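### 3.2 Surface condition and salt damage

Walls in the Grasstead district were surveyed in July. Aidoo and Darko walked the 17 streets nearest the harbor and recorded 200 wall sections, each scored from 0 (sound) to 4 (coating lost over most of the section). Lorente scored the same sections again without seeing the first set of scores, and the two sets were compared before any averaging. Where they differed by more than one point, the section was visited a third time and the later score was kept.

Scores rose toward the water. Sections facing the harbor had higher scores than those on the sheltered side of the same street, and this held for both painted and unpainted walls. Age of the building explained less than we expected. Several owners in Saten Street had recoated their walls, and we could not always find out when, so recoated sections are reported separately in Table 2.

Color was recorded but left out of the score. Mottling is common on weathered walls and does not by itself mean that the coating has failed (Figure 3).

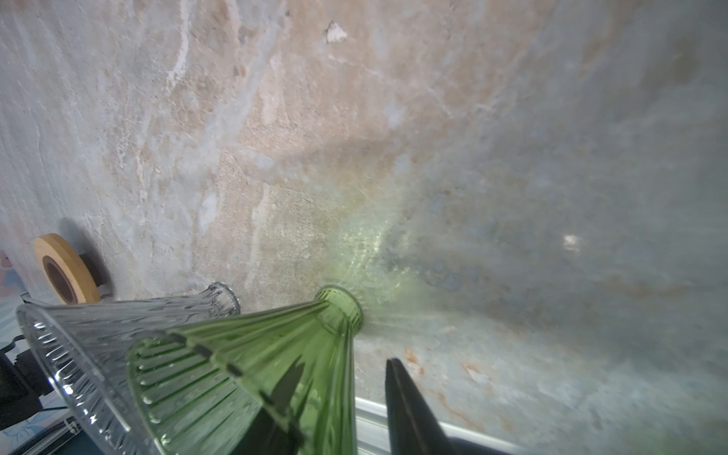 **Figure 3.** Weathered surface with mottled gray, off-white and beige tones, chalky white patches and areas of pitting.

Rust-colored staining was noted as present or absent. We did not open any walls, and the source of the staining was not tested.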